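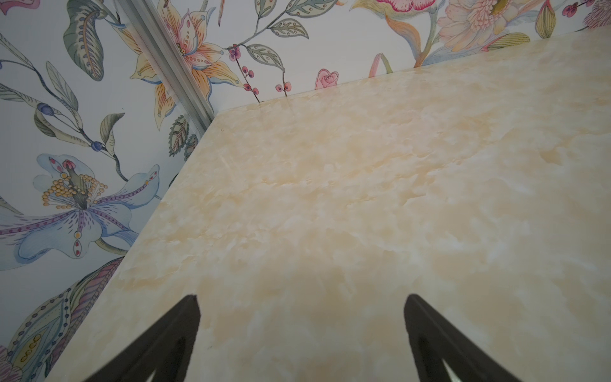

How I Fold T-Shirts on a Slick Tabletop

I used to fold all my laundry on the bed, and my shirts looked like it. The mattress gives, everything slides into the dip in the middle, and the sleeves never lie flat. These days I fold on a hard, marble-patterned top, walls papered in big flowers on the sides, and I'm never going back! A glossy top has its own little annoyances though, so let me go through how I do it.

Before you start

Wipe the top down and let it dry all the way. Any damp spot will grab the cotton and you'll be tugging at it for the whole fold. I go over mine with a plain cloth, and I do the corners too (crumbs love the corners).

Put your basket in a back corner. I had mine up front for ages and kept dragging sleeves through it.

Step 1: Lay it out

Take one shirt and drop it on the middle of the table. Don't worry if it lands crooked. Grab the hem with both hands, give it a gentle shake, and let it settle.

Now smooth from the center out with flat palms. The wrinkle you want to chase is the one that runs across the lower part of the shirt – it hides inside the fold and then shows up right across your belly when you wear it. Check the sleeves as well, they like to tuck themselves under. 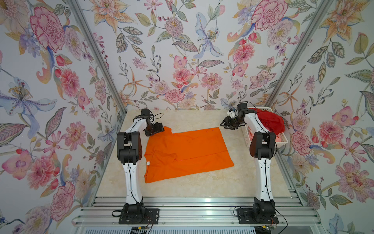
Bright colors are nice to practice on, by the way. On a pale top you can see every edge, and you'll notice right away if one side is longer than the other. With white shirts I mostly go by feel.

Step 2: Sides in

Fold one side in toward the middle, sleeve and all, then flip the sleeve back so it lies along the fold. Do the other side to match. You want a long rectangle, about as wide as the neck plus 2 fingers on each side.

This is where a slick surface gets you. Pull too fast and the entire shirt comes along for the ride. I rest one forearm lightly on the part that's staying put and fold with my other hand.

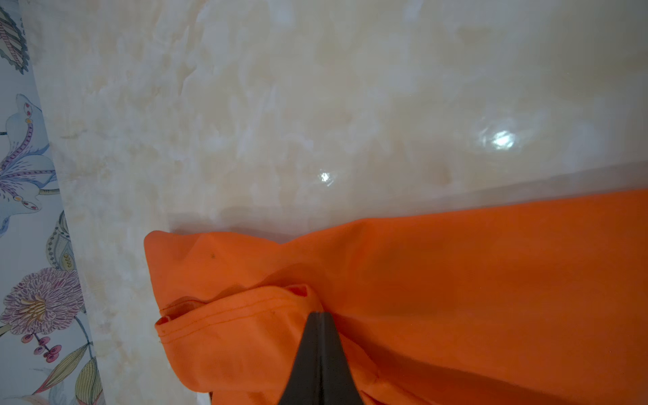
Shine is a bit of a pain too. If your lamp bounces off the tabletop right where you're working, scoot the lamp over or turn yourself a little until you can see the hem properly.

Step 3: Fold up

Bring the hem up to just below the collar, then fold in half again. If it stands on its edge by itself, great. If it flops, do it in thirds next time – thicker cotton usually wants halves and thin stuff wants thirds.

I do 11 shirts in a batch and then put them straight in the drawer. Leave a stack sitting out and somebody will pull from the bottom.

Recent posts
Getting red dye out of a pink towel
My sock drawer, redone
Wallpapering a small nook with a floral print
Drying racks for tiny rooms

Contact | © Cludell Home Notes | Back to top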